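两根手指张着不动的那个下午

先交代一下,上一篇说要写的阳台种番茄暂时写不出来了,番茄倒是活得好好的,是我最近全部的闲工夫都搭在一个毛病上,搭得我晚上做梦都在看日志。所以这篇还是讲机器人,不感兴趣的朋友可以直接划走,下次见!

事情从七月开始。我在 Stusstead 这边的小工作间里跑一个整理线缆的任务,臂是 Ortner 的,夹爪的控制板是 Gandlow 的,手指是自己打的。任务听上去特别没出息:台面上有插座、集线器和一堆线,让它把线头一根一根捏起来,放到指定的位置去。就这么点事。我妈问我最近在忙什么,我说在教机器收线,她沉默了一会儿,问我为什么不先把自己床头那堆收了。

好,说故障。

头两个星期跑得很顺,顺到我有点飘,还跟 Kundthorpe 那边的几个朋友吹了牛,说这套东西基本稳了。然后有一天下午三点多,它在一次抓取里停住了。手臂到位了,手指张开了,然后就那么张着。没有报警,没有红灯,控制界面上写的是“执行中”。我等了一会儿,以为它在规划,去倒了杯水,回来它还在“执行中”。又等了一会儿,还在“执行中”。

你们知道最烦的是哪种故障吗?就是重启之后什么都好了的那种。我把电断了再上,同样的线,同样的位置,它咔嗒一下就捏住了,干净利落,好像刚才卡住的是别人家的机器。我当时犯了第一个错误:我接着跑了。没记时间,没存日志,连当时手臂的姿态都没抄下来。(以前带我的老师傅要是看到这一段,估计会隔着屏幕敲我的头。)

第二天又来了两次。第三天一次也没有。第四天我一边吃午饭一边看着它,它就在我眼前停了,手指张着,一动不动,我嘴里还含着半口饭,赶紧扑过去存日志。

第一轮排查我怀疑的是视觉。理由很充分嘛,线这个东西本来就难看清楚,细、软、反光,绕来绕去还互相压着,黑线叠在黑线上的时候,连我自己都要凑近了才分得出哪头是哪头。我就想,肯定是它找不到线头了,找不到就一直找,一直找就一直“执行中”。于是我花了整整三个晚上改识别那部分,加了超时,加了重试,还加了一个找不到就退回去重新看的动作。改完特别有成就感,觉得自己写得真漂亮。

结果一点用都没有。它照样停,而且停的时候超时根本没有触发。我盯着那段代码看了半天才反应过来:超时没触发,说明程序压根没卡在识别这一步,它早就走过去了。它认出了线头,算好了位置,把“合上手指”的指令也发出去了,然后就坐在那儿等夹爪回话。夹爪没回。

所以是夹爪。或者是夹爪到主机之间的什么东西。

第二轮我怀疑的是机械。拆手指,看有没有卡滞,看螺丝松没松,用手慢慢推,听声音。推起来顺得很。我又怀疑是手指打得太厚,合拢的时候电机吃力,触发了保护。翻出 Gandlow 的板子读了一下寄存器,保护没有触发过,一次都没有。电流曲线也平平的,平得让人生气。

到这儿我已经有点急了,急了就容易干蠢事。这就要说到这次的安全问题了,也是我写这篇的主要原因。

有一次它又停住,手指张着,我看见线头离指尖就那么一点点,脑子一热,就想伸手进去把线挪一挪,看看是不是位置的问题。我没有按急停。我心里想的是,反正它都停了嘛。我的手刚伸到一半,它合上了。

啪的一声。

没夹到我,就差那么一截。它夹到的是线,夹得还挺准。我整个人弹开,椅子都撞翻了,心跳快得我坐在地上缓了好一会儿。说起来力气也不算多大,真夹到了大概也就是一块淤青,可我当时真的腿软。因为我在那之前一直把“停住”和“停了”当成一回事,而它们完全是两回事。停住的机器手里还攥着一条没执行的指令,那条指令什么时候到,它就什么时候动,才不管你手在不在里面。

从那天起我给自己立了规矩,写在一张纸上贴在显示器旁边:手进去之前先拍急停,拍完看一眼使能灯灭了没有,灯没灭手就不许过台面边沿。写得很土,我知道,但是管用。另外急停按钮原来放在键盘后面,够是够得到,得绕一下,现在挪到了左手边,闭着眼睛都能拍到。

不过那一下也给了我一个特别重要的线索。它是迟了很久才合上的!指令没有丢,指令是晚到了。这跟我之前想的“没发出去”或者“没收到”完全不一样。我把那次的日志翻出来对时间,主机发出指令到夹爪真正动作,中间隔了 71 秒。七十一秒啊,我泡面都能泡好一半了。

有了这个方向就好查多了。我写了个小脚本,不动手臂,只让夹爪开开合合,每次都记下发出和响应的时间,然后让它自己在那儿跑。第一个晚上跑了 1,239 次,一次延迟都没有。我早上爬起来看到结果,差点把杯子捏碎。明明白天一天能卡好几回,怎么晚上就乖成这样?

后来我就坐在那儿想,白天和晚上有什么不一样。温度?窗帘拉上了,差不了多少。网络?夹爪走的是串口转 USB,跟网络没关系。我在不在?总不能是它怕生吧。然后我低头看见了自己的手机,手机正插在集线器上充电。

晚上我是把手机拿回卧室充的。

我把手机拔了,跑脚本,没事。插上,跑,没事。插上再插一个手电筒,跑,还是没事。就在我准备认输的时候,手机屏幕亮了一下,来了条消息,脚本那边的数字突然就停住不走了。我盯着它,大气都不敢出。过了好半天它才蹦出下一行,延迟一长串。

所以事情大致是这样的:我图省事,把夹爪的转接线跟手机插在了同一个集线器上,电脑边上一共就那么几个口嘛,谁家不是这样。手机时不时会重新跟主机握一次手,一握手,集线器就跟着抖一下,转接线掉线再重连,驱动那边把没发完的指令攒在缓冲区里,等连上了再一股脑吐出去。平时重连很快,你根本感觉不到。偶尔慢一次,就是那张着手指发呆的一分多钟。
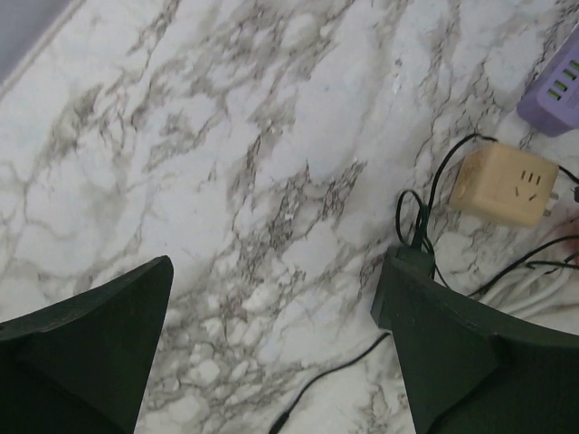

我是又花了两个晚上才真正信了这个解释的,主要是它太蠢了,蠢得我不愿意信。三个晚上改识别,一个周末拆手指,最后毛病出在我给手机充电。我把这事讲给 Kundthorpe 那群朋友听,群里安静了几秒,然后刷了满屏的插头表情。行吧,是我应得的。

现在的改法也说一下,万一有人搜到这篇是因为同样的毛病。夹爪的转接线单独走主机后面的口,不经过任何集线器,线上贴了胶布写着“别动”。驱动里缓冲区的行为改了,重连之后旧指令一律清空,宁可报错让我重来,也不许它过了一分多钟再想起来要合手。再就是加了一个最大等待时间,2 秒,夹爪两秒没有回话,整条臂直接断使能,界面上弹一个大大的红框。红框丑得要命,我故意的,丑才看得见。

其中第二条我觉得是最要紧的。哪怕线永远不掉,我也想留着它。一条过期的指令比没有指令吓人多了,尤其是对着会夹东西的机器。我去翻了下以前写的那几个小项目,好家伙,三个里面有两个都是攒着再发的,从来没想过有什么不对。这周末准备挨个改掉。

改完以后重新跑,脚本加上真抓取,到今天一共跑了超过 2,000 次,手机也故意插着(插在别的口上),还让朋友没事就给我发消息骚扰一下。没再停住过。我不敢说彻底好了,上次这么说完第二天就打脸,所以这次就写“暂时没复现”,等再跑一阵子看看。

还有一个小尾巴没解决:日志里主机和夹爪板子的时钟对不齐,越跑差得越多,查延迟的时候我得手工换算,算得头昏。有谁用 Gandlow 的板子弄过对时的,求在评论里指条路,我请喝汽水!

番茄的事下篇写,有一棵已经长得比栏杆还高了,叶子有点卷,不知道是晒的还是我浇多了。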